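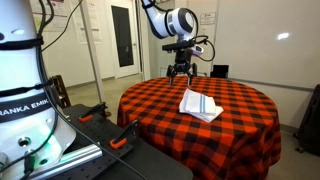 Photograph: Iona Sutherland

Innes Moncrieff puts the kettle on before I've got my coat off, and by the time I have found a pen he is already well into a story about a goose. The goose got on at Rastier farm, under the arm of a woman who insisted it should travel at the child's fare, and he let it. "What else was I going to do?" he says. "There were people waiting behind her, and it was raining, and it was a very well-behaved goose."

He drove the 439 between Rutport and Garnden for 24 years, first for McIver, when the coaches were still cream and green, and then for the firm that bought McIver out. He retired in September, and since then he has been writing it all down, in longhand, in a row of school exercise books he keeps in the sideboard next to the good plates.

I had expected to hear mostly about the road, and there is plenty about the road – the dip by the chapel that floods, the bend where you have to sound your horn, the farmer who would never cut his hedge. But what he wants to talk about is the first run of the day, the ten to six out of Garnden, which he drove by choice long after he could have had something gentler.

"You get the same faces and they don't talk to you for a year," he says. "They nod. Then one morning somebody says it's cold, and you say it is, and after that you're friends for life. I've been to three weddings off the back of that bus. I was a witness at one of them, in my uniform, because I had to be back for the two o'clock."

His wife used to say he knew more about the passengers' knees and hips than their own doctor did, and he doesn't argue with it. He carried prescriptions up from the chemist in Rutport, and library books, and once a wedding cake in 2 boxes, strapped into the front seat with a borrowed belt. None of it was in the rules. "Old Mr McIver knew fine," he says. "He'd ask me how the cake got on."

Was there anything he didn't like? He thinks about this for a good while, and cuts us both another slice of gingerbread. The ticket machines, he says, when they changed over, as the new ones took so long to warm up that he was forever waving people on for nothing. And the winter the road was closed at Rastier and he had to go the long way by the shore, with everybody late and everybody cross, himself included.

The exercise books are going to be a proper book in the end. A printer in Rutport has agreed to run off 900 copies, a number that seems to alarm him. He has been told he needs a title, and has got as far as crossing out four.

He still takes the 439 into town for his shopping. He sits at the back, he tells me, so that he can't see the driver's feet and start worrying about the clutch. "She's very good, the new lass," he says, reaching for the teapot again. "A wee bit quick round by the chapel, but I haven't said anything."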